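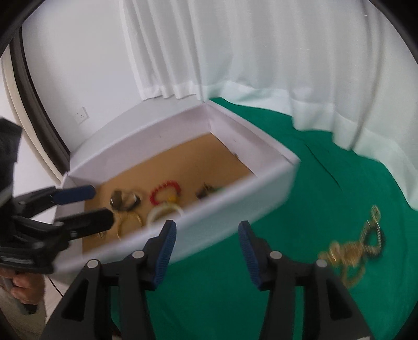 Ticket 619: replacement pads, jewelry sorting station
21 Sep 2021, opened by Dilani Uddin

Request is for a budget line for spare jaw pads before the May order window closes out the old part number. Current kit is two hand-held grippers per station, used as a pair over the sorting box. The blue ridged pads are the consumable. The black jaws are not, and Curesetti quotes them separately. Smooth items such as the pale bangle slip at low closing force. The chain necklace with black beads goes to a separate test list, no pad change planned for it.

Wing-sze Yip: Curesetti price is 26 per pad set, minimum order 5 sets. Larndale will match the price but not the lead time. Which budget?

Dilani Uddin: Consumables. Do not book to the Gowda arm purchase, that one is capped.

Cheng-en Hsieh: Checked the slip complaint. Swapped pads left to right on one gripper, slip followed the pad. Pivots have no play. Not a jaw fault.

Wing-sze Yip: Then new jaws come off the quote. Revised total 130 plus freight.

Dilani Uddin: Approved. Hold the arm spec until the new pads have been run on the full item list.

Status: waiting on vendor

This site uses cookies to keep you signed in. Accept | Manage settings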